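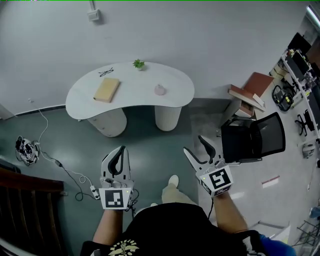
A book and a pair of glasses on the white table.

Home Stories Reviews Archive Contact
Search this site

The Understudy

The lighting plot for Gosselin ran to 291 cues. Cue 32 was a slow fade on the daughter, nine seconds, and at the Mirley it had never once run to nine.

The operator logged it each night. Eight point four. Eight point one. The desk was a Graredo, rebuilt in May, and its clock agreed with the clock in the wings. She replaced the dimmer card. The following night the fade took seven seconds and the actress was left speaking in the dark.

The actress made no complaint. The house held 500 and those in the stalls leaned forward, which the stage manager entered in the show report as "attentive".

At performance 19 the company manager asked for the fault to be closed before the transfer to the Trekolano. The operator sat up in the box after the call and ran the cue on an empty stage. Nine seconds. She ran it again with the same result.

She went down, stood on the daughter's mark and said the line aloud, with the desk on its timer. The light left her at the sixth second. She finished the sentence anyway.

In the log she wrote: cue 32, no fault found. Then she changed the plotted time to six.

We use cookies to improve your visit. Accept Manage settings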